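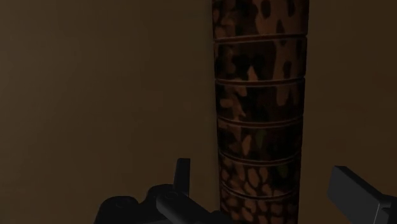 The case for the boring forty

Every few months someone at a cricket club decides that batting needs to be exciting again. In our league the someone is usually from Mellell, where they have a short boundary on the road side and have come to believe this is a form of talent.

I have been scoring and occasionally playing in weekend cricket long enough to have seen several of these revivals. They all start in April with a speech about intent. By June the team with intent is 31 for 6, the tail is looking for its pads, and a man who has faced four balls is explaining that it was the right shot.

My complaint is with how we hand out praise. At the end of last season Zalham had a batter who made 544 runs without once getting past seventy. He got a handshake. The batting trophy went to a fellow from Pevden who hit 129 on a flat wicket against a side that turned up with 8 players, and who spent the rest of the summer being bowled by straight ones. I don't begrudge him the day. It was a fine day, and I ran out of room in the scorebook. But if you had to pick one of the two to come in at 12 for 3 with the ball swinging, you wouldn't need long.

The hundred is a strange thing to worship. A batter on 99 has done nearly all the work a batter on 100 has done, and yet the first one goes home and kicks the dog's bowl across the kitchen. I've watched perfectly sensible adults use up 7 overs getting from 92 to 100 while the required rate climbed past anything the next man could manage. Everyone clapped. We lost by eleven runs and the speech in the bar was about the hundred.

People will tell me that crowds want big scores. We do not have a crowd. We have two parked cars, one of them with the engine running. The professional game can look after its own entertainment, and seems to be doing so at great volume. What happens on a Pevden outfield with a slope like a barn roof is a separate matter, and what wins there is forty from somebody who leaves the wide ones alone.

There was talk over the winter of a new points system, with bonuses for fast scoring. The proposal ran to several pages and used the word "dynamic" more than I'd like. The firm that sponsors the league, Pintér, was said to be in favor, though they sell guttering and I suspect they were in favor of the meeting ending. Under the scheme, a side could lose by around fifty runs and still walk away with more points than one that had batted out a draw with its last pair in. I can't think of a better way to teach fifteen-year-olds that blocking is for cowards.

I would leave the points alone and add one small award, for the most innings over thirty in a lost or nearly lost cause. It needn't be a big cup. Zalham already has a spare one with a golfer on top, and a decent strip of tape would cover the golf.

My own average last season was nine, so I have nothing to gain from any of this. I did bat for an hour and ten minutes against Mellell for six, and their captain called it the worst thing he'd ever seen. We drew.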